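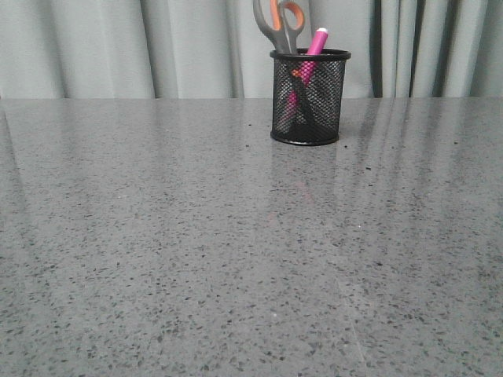 ## Faint line in a shiny gray stone table, and what should live on it?

**Saranya Kotian**
Pultside Community > Surfaces & Worktops
20 June 2024 · 1,564 views

Hello all! I've been reading along for ages and have finally worked up the nerve to post, so please bear with me if this rambles. I have one real question and one that is more of a plea for opinions.

We inherited a big stone-topped table with our place in Celach. It's medium gray, speckled all over with little charcoal and black chips and a few paler ones, and polished to quite a shine. I've been told "terrazzo" by one neighbor and "engineered quartz" by another, both with total confidence, and there's no paperwork, so I can't settle it. I do sewing patterns and card-making on it, my daughter does her homework on it, and when my sister's family comes to stay it turns into the buffet. It stands in front of a pale gray-green curtain that I love very much and chose for the table (my husband says the room looks like a rain cloud. He's right, and I still love it).

The real question is the line. Toward the front, a bit right of the middle, there's a thin, faint diagonal mark in the surface. I didn't see it at all for months. Then one evening I was sitting low in the chair with a cup of tea, the light came across the top just so, and there it was, and now of course I see it every time I walk past. I can't decide whether I feel anything when I run a finger over it. Some days I'm sure I do and some days I'm sure I'm making it up. I've wiped it with dish soap and with plain warm water and it hasn't budged. Is it a scratch? Could it be where two pieces were joined? And if it's a scratch, can a regular person fix it, or do I leave well alone?

The second part is about stuff. I decided in spring that this table was going to be kept clear, after years of it being the place where mail, library books and single gloves went to retire. I've been good about it! What stays is a black wire-mesh pen cup at the back, a little right of center, where I can reach it and it's out of the way of the paper.

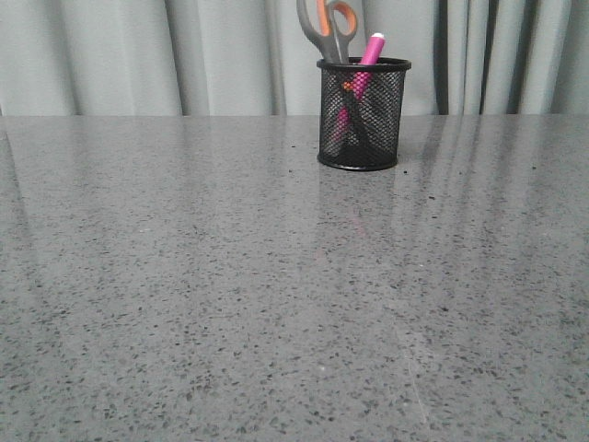

I keep my scissors in it, the ones with the gray and orange handles, blades down. They get used every day and if I put them in a drawer they will be in somebody's bedroom by supper. But the cup has a solid black band around the bottom and it sits right on the polish, and people do slide it instead of lifting it. I do it too. So am I making myself a second line back there without knowing? Should it have felt under it, or a little tray, or should I give in and find it another home?

One more small thing, if anyone has patience left. The shine picks up the folds of the curtain as long pale streaks on the right-hand side, and sometimes I scrub at those thinking they're smears. Is there a trick for telling a smear from a reflection that doesn't involve me walking around the table with my head tilted like a pigeon?

Thank you so much in advance, and sorry for the length!

---

**Kvido Gajdoš**
Member, 2,713 posts

Welcome, Saranya, and no need to be sorry, I'm the last person here who could complain about a long post. I fitted worktops for a good part of my working life, first with my uncle and then at Jireš, and I still can't walk into a café without stroking the counter, so I'm glad to have a go at this.

Start with what the line is. From a photo I wouldn't swear to anything, and you should be suspicious of anyone who does, but you can find out most of it at home in a few minutes. Wash the spot with a drop of dish soap and dry it well. Then take your fingernail (nail, not fingertip, the fingertip is hopeless for this) and draw it slowly across the line, crossing it at a right angle. Do it a few times in different places along its length.

If the nail catches, even a tiny bit, you have a scratch with some depth, or a joint with a small lip. If it glides and the line is still there to look at, you've got one of three things: a very light scratch in the polish, a rub mark left on top by something softer than the stone, or residue.

For telling a joint from a scratch, follow it with a flashlight held nearly flat to the table. A joint goes somewhere. It will run all the way to an edge, usually very straight, and if you crouch down and look at the front edge of the slab you should find it continuing down the face. The chips will also be chopped off where they meet it. A scratch tends to wander or fade at one end, and it goes across the top of a chip without caring. I'll say that a diagonal joint in a table would surprise me. Fitters are lazy in the best sense and cut square whenever they can. So my money is on a light scratch or a rub mark, but do the flashlight check and let us know.

Now the rub mark. Metal dragged over a hard polished surface often leaves a bit of itself behind, and it looks exactly like a scratch. People live with these for years. For quartz, a soft cloth with a little non-abrasive cream cleaner, small circles, light hand, rinse, dry. If it's terrazzo with a cement base I'd be gentler and stick with a stone soap, and under no circumstances vinegar or lemon or anything that fizzes. Seeing that you don't know which one you own, treat it as the fussier of the two. That goes for bleach as well. Try whatever you use underneath an overhang or at a back corner first and leave it overnight before you judge.

If it is a true scratch, my advice is going to disappoint you a little. Leave it, or pay someone. I know there are kits. I know there are videos. What happens is that a person starts with 700 grit on a line as thin as a hair and ends with a dull patch the size of a saucer, and a dull patch in a glossy top shows from the doorway. Getting the shine back evenly by hand takes a run of finer and finer pads with water, and a feel for it that I only got by spoiling a fair bit of my uncle's stock. One thin line that needs low light and a cup of tea to be seen is a very good result for a table that gets homework, scissors and a buffet.

About your pen cup, keep it! I like a table with something on it that gets used. The mesh is harmless, it's the bottom you want to think about, and even there the metal is less of a worry than what gets under it. Turn it over and run a thumb around the base. If there's a burr or chipped paint, smooth it or cover it. Then put felt on it, the self-adhesive kind, cut in a ring or in a few small dots. Change the felt when it goes gray and hard, as a worn pad full of grit is worse than no pad at all. And wipe the spot under the cup when you wipe the rest. Most people clean neatly around things, me included.

Scissors blades down is right. Do check that the points aren't poking through the bottom, if yours is mesh underneath as well. My wife had one where the tips worked their way through and we only found out when it went across the hall table. A circle of cork dropped inside takes care of that and stops the clatter.

As for the smears, I'll leave you the pigeon walk, it's what I do.

---

**celach_margit**

Hi neighbor!! Small world, I'm up by the old mill. We've got a speckled top too (darker than yours) and I went through the very same thing with the curtain streaks, so I can help with that bit at least.

Move the curtain. That's it. Give it a little tug sideways and if the streak moves, it's the curtain, and if it stays put, it's a smear. I felt so silly when I thought of it after a whole winter of scrubbing. For the smears that are smears I use a barely damp microfiber and then a dry one straight after, and I stopped using spray polish completely, as it was leaving a film and making everything twice as streaky. It took a few good washes with plain dish soap to get it all off.

I'd get a tray for the cup personally. Mine is a flat cork one and everybody slides the tray now and leaves the cup in peace. It does collect crumbs and erasers though.

No idea on the scratch, sorry! I have lots and I put a plant on the worst.

---

**dropcloth_dan**

Just get Dotevix and a drill pad and buff it. Did my bathroom sill in ten minutes, came up like glass.

---

**Kvido Gajdoš**

Dan, I'm happy for your sill, but please not on a tabletop where we don't know the material. A sill is narrow and you do all of it at once. On a wide top in front of a window or a pale curtain you'd see the edge of the buffed part for the rest of your days. Saranya, I beg you, put the drill away.

Margit's curtain trick is much better than mine and I'm stealing it.

---

**Saranya Kotian**

Oh, you are all so kind, thank you! I did the fingernail and the flashlight this morning, with my daughter holding the flashlight and giving a running commentary. The nail glides. The line fades out at one end and doesn't reach the front edge as far as either of us could tell, and there's nothing on the face of the slab. So no joint, I think? I've tried a little stone soap on it and I want to say it's fainter, but I've looked at it so hard by now that I wouldn't trust me. I'll go again over the weekend and then I'm going to stop.

The cup has been turned over and inspected. No burrs, but a good deal of grit on the bottom, which I'm a bit ashamed of. I've ordered felt dots, and there's cork left over from my card-making, so it can have a circle inside too.

Margit, I tugged the curtain. It was the curtain. I'd been at that streak with a cloth only yesterday. Come by for tea in July if you're around, we're the house with the blue gate, and you can tell me if you can see the line without being shown where it is.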